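From: Griet Timmermans
To: Plondberg tenants' list
Date: 2024-01-24
Subject: Re: Shared kitchen, second floor

Dear Ms Verschueren,

Thank you for your message to the list. I reply on behalf of the Plondberg house office.

Floor Verschueren wrote:
> Could the office confirm whether the kitchen charge still
> applies to tenants who only use the meeting rooms? Our
> January statement shows 11 euros, and I had understood
> that this would stop when the Rovier wing reopened.

The charge applies to every tenant holding a key to the second floor, whether or not the kitchen is used. It did not lapse with the reopening of the Rovier wing. The rule is set out in the house terms, which were last amended in August.

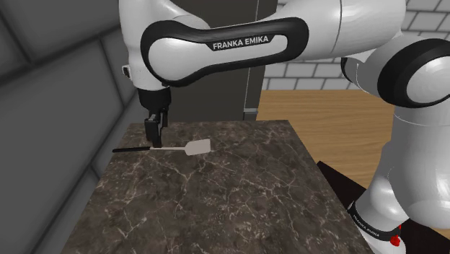
Tenants who wish to return their second-floor key may do so in writing. The charge will then end on the last day of the month in which the key is received. Amounts already paid are not refunded.

With regard to bookings, requests for the Dunstan room should be sent to Lotte Van Leeuwen at least two working days in advance.

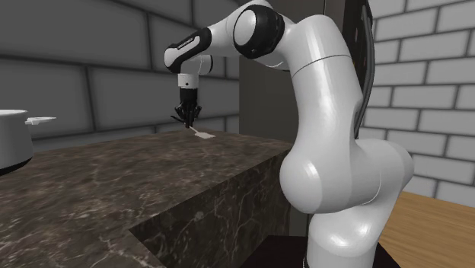
Cupboard space is allotted by firm. Any firm that has not yet been given a shelf should write to Henk Coppens, stating its unit number. Unit 248 has been dealt with separately.

Further questions on statements may be sent to the office address.

Yours sincerely,

Griet Timmermans
House Office, Plondberg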